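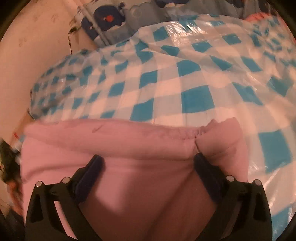 About Grodel

Grodel is a school for folding, mending and putting away. We teach adults to do the things with cloth that their grandmothers assumed they would pick up on their own. They did not pick them up. Business is good.

We have two rooms over a former shoe store. The front room has the long tables, which we cover in plastic sheeting with a checkered pattern. We have tried felt, canvas and bare wood. Cloth slides around on plastic, so you have to learn to control it with your hands, and beginners complain about this for the whole of the first class. The checks also come in handy when you want a straight edge and don't own a ruler. The back room has the irons, the kettle and a shelf of things people left behind, including a very good winter coat that someone must surely miss.

How we got started

Na-rae Ban spent eleven years in the linen room of a hotel, where she folded for a living and was timed while doing it. When the hotel sent its laundry out to a contractor, she began giving lessons at her kitchen table to two neighbors and a cousin. The cousin dropped out. Dong-geon Heo came along to the fourth lesson to learn how to fold a fitted sheet, failed, came back, failed again, and eventually offered to do the bookkeeping in exchange for more tries. He now teaches the fitted sheet class. His students find him very patient, as he should be.

The name Grodel was on the old shoe store's sign when we moved in. We asked the landlord what it meant and he said he had always assumed it was a person. The sign was bolted on and would have cost $825 to take down.

What we teach

Flat Things is the first course and runs four evenings. Towels, pillowcases, napkins, tablecloths. You will roll an edge, smooth it from the middle outward, and find that one end has bunched up while you were admiring the other. Everybody's does. We spend most of the second evening on that bunched end.

Awkward Things comes next: fitted sheets, hooded sweatshirts, anything with elastic, anything slippery. You don't have to take Flat Things first, but people who skip it tend to sign up for it afterward.

Small Repairs covers hems, buttons, split seams and the hole in the pocket you have been losing coins through. Bring your own garment. Please wash it.

Closets is a one-day class in December, when people have relatives coming. We don't do house calls and we won't tell you to throw anything out. If you want to own 100 T-shirts, we can show you how to get them in a drawer. It will need to be a large drawer.

Each evening course costs $98, tea included. Closets is the same price and includes lunch, usually soup.

The practice bins

We keep three bins of practice cloth and each has a name, for reasons that made sense at the time. Zinis holds the cottons. Barbu is fleece and anything else thick enough to fight back. Remex is linings, satins and one parachute panel, and you may not open Remex until your third evening. All the cloth is donated. We like plain solid colors, pinks and yellows especially, as they show every crease you put in them. We can't take curtains with the hooks still on.

Who comes

As of Sep 13, 2019 we have taught 1,058 people, according to Dong-geon's ledger, which also records who still owes us a pillowcase. They have been students, retirees, a couple of chefs, new parents, and one man who wanted to win an argument with his wife about towels in thirds. She took the course the next month. We stayed out of it.

Classes are kept to ten. There is no exam and no certificate, although Na-rae will sometimes pick up your finished stack, look at the edges, and put it down again without saying anything. Her old students tell us this is high praise.

Visiting

Use the side door and go up the stairs. The front door belongs to the dentist, who has asked us to mention it.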